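3. Collecting the examples

3.1 Setup

All demonstrations were gathered on one bench. The arm (we call it Canano in the code, so also here) is printed in gray plastic and driven by hobby class servos, and it is small enough to lift with one hand. Cheap on purpose. We wanted a platform another lab could copy over a weekend, and break, and fix again.

Work surface is white paper with a sparse grid of marks on it. The marks are for us, for placing the cube between episodes, and the policy gets no explicit grid input. Object set for this paper is a single green cube. Lighting was left as is, curtains closed.

Episodes were recorded with Ternis, our logging tool, which writes joint positions, commanded positions and camera images under a common clock. Control rate is 20 Hz. An episode starts when the operator presses a key and ends when they press it again -- so the first and last moments contain some idle time, which we trim (see 3.3).

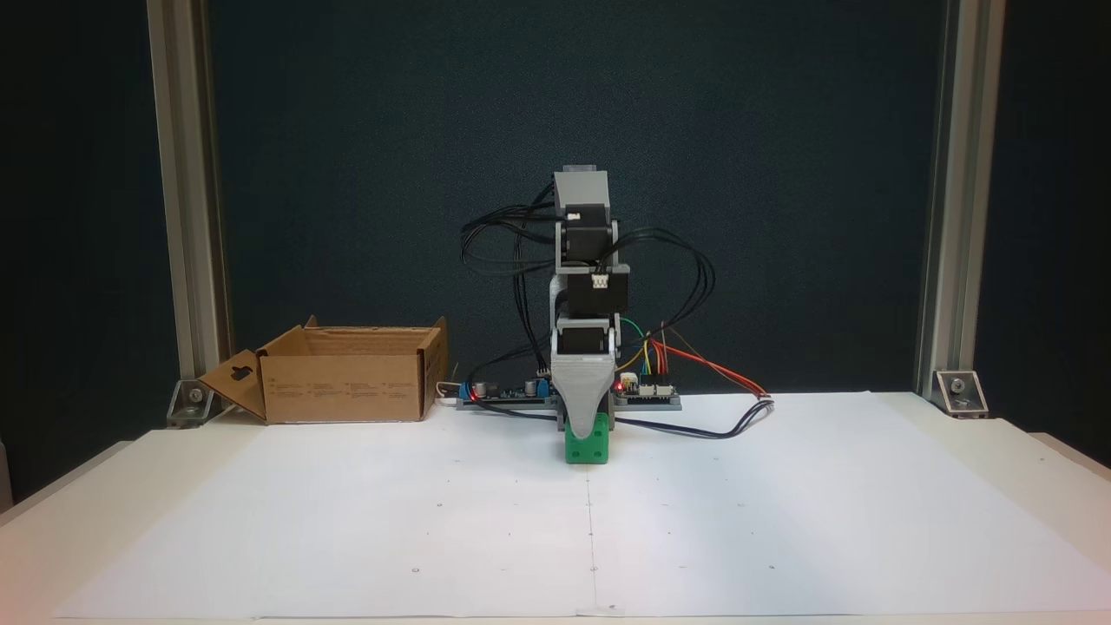 One early reader of the draft objected that a single cube on a single sheet of paper is hardly manipulation at all, and asked why we didn't start with a mixed bin like everyone else. Fair point. Our answer is that the paper is about the examples and how many of them carry anything new, and a mixed bin would bury that under object variety. With one object the position of the cube and the path of the arm are what varies, and both can be measured. We agree the numbers in Section 5 should not be read as a claim about clutter.

3.2 Protocol

Three operators. Each did a practice block first, thrown away. After that each recorded in blocks of 20 episodes with a break in between, since fatigue shows up in the data faster than we expected (longer pauses before closing the gripper, mostly).

Cube placement was drawn at random from the grid marks by script, the operator read the mark off the screen and put the cube there by hand. No instruction on orientation of the cube. We considered fixing it and decided against -- people don't place things square and the policy should cope.

Episodes where the cube was dropped were kept and flagged. Episodes where the operator started over half way were also kept, with a separate flag. Only episodes with a logging fault were removed at this stage. In total 1000 episodes went into the raw set, called Rolland below.

Between blocks the arm returns to an upright rest pose and the joint zeros get checked against it. Small drift in the lowest joint was common. When it passed our threshold we re-zeroed and made a note in the log, so that drift can be used as a covariate later if anybody wants it. 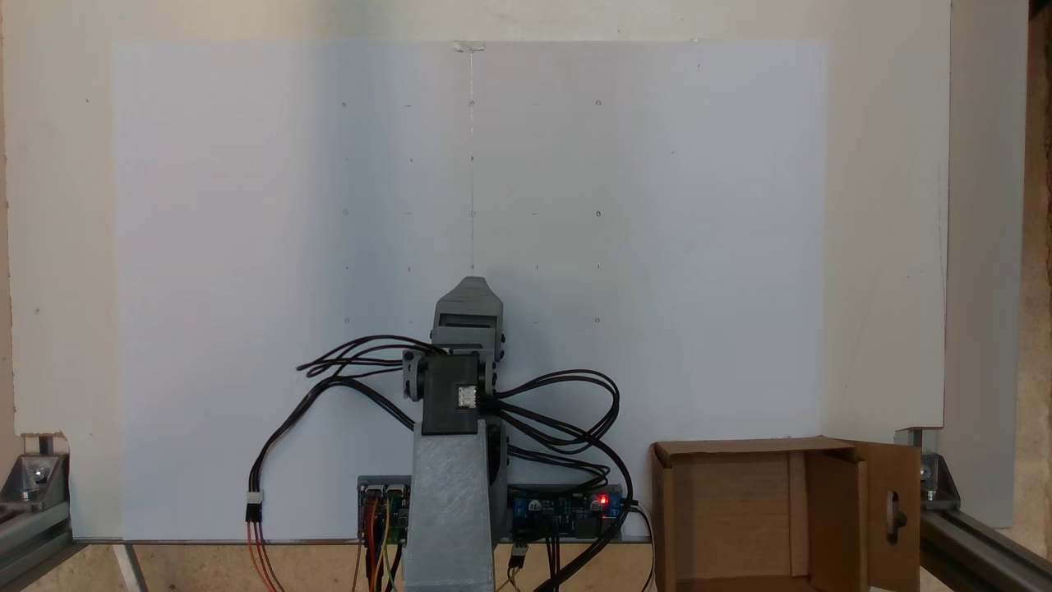 Why not correct the drift in software and skip the manual check? We tried that in the pilot. The correction was fine for the joint readings but the camera images and the readings then disagreed slightly, and the learner picked up on the mismatch. A manual check costs a few minutes per block and leaves both streams telling the same story.

3.3 Trimming and filtering

Raw episodes are uneven. Some operators wait at the start, some hover over the cube, some hold still after the release to be safe. Idle time at both ends is cut with a simple velocity threshold on the commanded positions. Hovering in the middle is left in. An earlier version cut that too and the resulting policy rushed the grasp, which looked impressive and failed more.

Duplicates are a bigger issue then idle time. Two episodes from the same mark by the same operator can be close to identical, and training on both adds very little. We compute a path distance between all pairs that share a mark, and drop the later episode when the distance is below a cutoff. The cutoff was picked on the pilot data and not touched afterwards.

The rest pose gets its own short recording at the start of every block, no object involved. These clips are stored beside the episodes and used only to estimate sensor noise per joint. 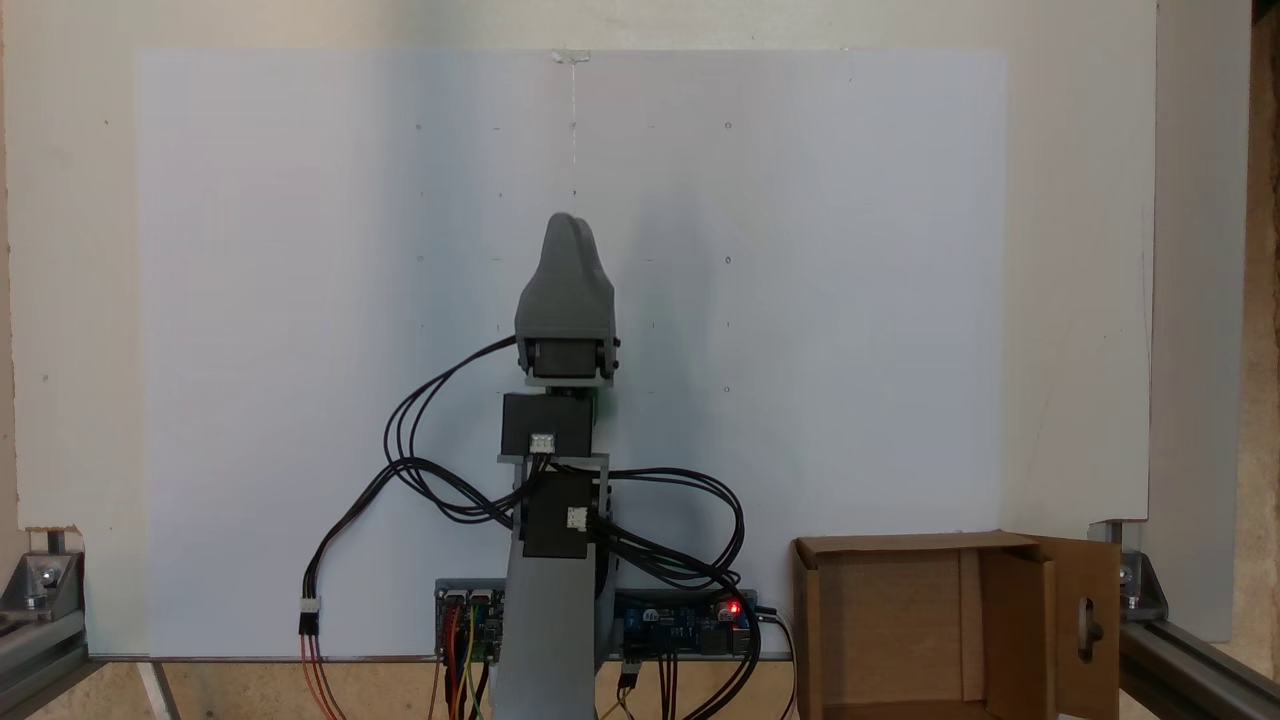 Figure 3. The arm upright in front of the white marked board, gripper at the top.

Noise was lowest in the top joint and highest in the bottom one, as you would expect from the load each carries. The per-joint estimates go into the loss as weights. Effect is small but consistent across seeds, so we kept it.

3.4 Labels

Each episode has one outcome label (placed, dropped, missed) and optional flags. Labels were entered by the operator right after the episode, then checked by a second operator from video. The two agreed on 89 percent. Most disagreement was between dropped and missed, when the fingers touched the cube but never really had it. We went back and wrote a stricter rule: if the cube leaves the paper at any point it counts as dropped, otherwise missed.

Relabeling under the new rule was done in August, by the same three operators, without seeing there own earlier labels.
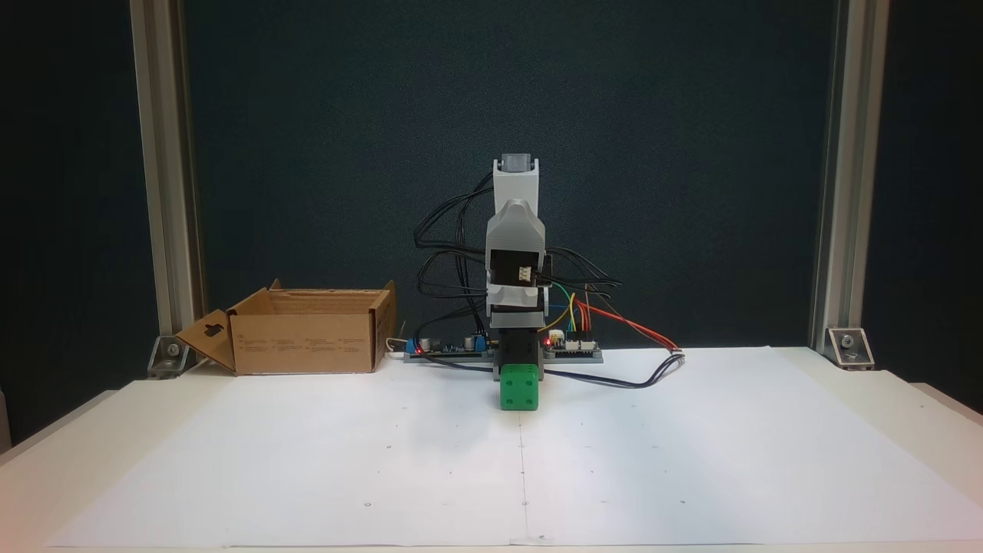 The old labels are kept in the release in a separate column. Results in Section 5 use the new ones throughout. For the comparison with random subsampling we also ran the old labels once, and the ordering of methods doesn't change, see the appendix.

3.5 What the policy sees

Input is one camera image plus the joint vector, output is the next joint target. No depth, no force. The network is the small variant of Ovow, trained from scratch, same settings for every subset so that differences come from the examples alone. Image is resized and lightly color jittered. We do not mirror images, the cabling and the boards are not symmetric and mirrored joint commands gave odd motions near the limits.

Training subsets are drawn from Rolland after trimming and deduplication. For each subset size we draw with three seeds and report the mean. The held-out marks are never used for training, whatever the subset, and the list of them is included with the splits.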